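Guides > Bench Cells > Mostance Plate Cell > Section 4: Tile registration and daily care
Search this guide Go
Last updated: September

4. Registering the Loading Tile

4.1 Scope

This section covers setting the loading tile on the perforated board, teaching its position to the arm controller, and checking the result in the simulated cell before the arm is allowed to move at production speed. It applies to cells running Onyeka controller software with the Trokico layout editor. Cells with the older fixed nest are covered in Section 9.

Only a person signed off on teach mode may carry out steps 4.3 and 4.4. At the Weltgate site this is Friederike Oltmanns or Lærke Hallgrímsson.

4.2 Before you start

1. Finish or abort the current run. Confirm that the job queue reads IDLE.

2. Remove any plate held by the arm. Use the RELEASE command on the pendant. Do not pull the plate free by hand.

3. Switch the controller to TEACH. Arm speed is now limited and the hold-to-run switch must stay pressed for any motion.

4. Wipe the board with a lint-free cloth and deionized water. Do not use bleach on the board. Clear any debris from the holes next to the tile position.

5. Open the layout file for the cell and note its revision number. If the revision on the controller differs from the revision in the layout editor, stop and reload the file before going further.

CAUTION: Keep hands out of the reader's loading area while the controller is in any mode other than OFF. The tray can move without arm motion.

4.3 Placing the tile

1. Lower the tile flat onto the board. Press on each corner in turn. If it rocks, lift it and clean underneath.

2. Turn the tile to the angle given in the layout file. The tile does not need to line up with the rows of holes. Some layouts set it at a slight angle so that the arm's approach path stays clear of the reader.

3. Tighten the two underside clamps by hand, then a quarter turn with the supplied key.

4. Press on the corners again. Clamping sometimes lifts one side.

Note – the tile label is read from the operator's side in most layouts. From the opposite side it will be upside down. Go by the orientation value in the layout file and ignore the label.

4.4 Teaching the position

1. Fit the teaching pin to the gripper. Check that it seats fully.

2. Jog the arm until the pin is above the first corner of the tile. Lower it in small steps until the contact light comes on. Press STORE.

3. Repeat for the second and third corners. The controller works out the fourth.

4. Read the residual on the pendant. If it is above the limit shown beside it, discard all three points and start again. Do not re-teach a single corner.

5. Save the frame as TILE_IN. The default record number is 1140. Leave this number alone, as the transfer routines call it directly.

6. Remove the teaching pin and return it to its holder.

4.5 Checking the result in the simulated cell

Export the new frame to the layout editor and open the cell view. The view is drawn from the stored values, so an error in the taught frame appears as a tile in the wrong place or at the wrong angle. Set the viewpoint low over the board, with the tile near the middle and the equipment behind it.

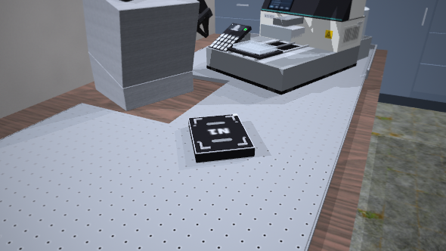

Should the tile sit square to the board before the frame is accepted?

Only if the layout file gives a rotation of zero. Otherwise the taught angle must match the file value, and a tile forced square will cause the gripper to meet the plate on a corner.

When the tile position and angle agree with the file, run the transfer routine in simulation:

1. Select DRY PATH and set the start point to PARK.

2. Step through the pick, the lift, the travel and the place. Watch the clearance readout at each stop.

3. If any stop is flagged, note its name and return to 4.4. Do not move single waypoints to clear a flag.

4. Run the full path once without stepping. A clean path ends with code 1000. Code 1883 means that the path finished but one joint came close to its limit – report this to Verena Danzer before continuing.

5. Accept the frame. The controller asks for initials and stores them with the revision.

Shadows in the cell view are drawn for depth only and play no part in the collision check. They can be turned off under View.

4.6 First run on the real cell

1. Stand outside the marked area. Set speed override to its lowest value.

2. Load one empty plate. Do not use a filled plate for the first run.

3. Run a single transfer with one hand on the stop button.

4. Look at the plate from two sides once it has been placed. It must lie flat, with no edge resting on a locating corner.

5. Run two more transfers at the same speed. Raise the override one step at a time after that.

If the plate lands high on one side, check the clamps first. Most such faults at Weltgate have come from a clamp that was tightened with debris under the tile.

4.7 Daily care

- Wipe the tile and the board at the end of the last shift.
- Check that the tile does not move under light hand pressure.
- Look over the gripper pads for wear. Replace both together.
- Keep the reader's ventilation openings clear.

Repeat 4.4 and 4.5 in full after any knock to the table, after a tile change, or when the drift counter shows more than 79. The counter resets when a new frame is accepted. It cannot be reset by hand.

4.8 Records

Enter the residual, the layout revision and the end code in the cell log. Grethe Zoëga holds the log for cells in the Mostance group. Requests for a changed tile angle go to Nives Russo, with the present layout file attached. A changed angle needs a new revision number, even when the tile is later put back to its former position.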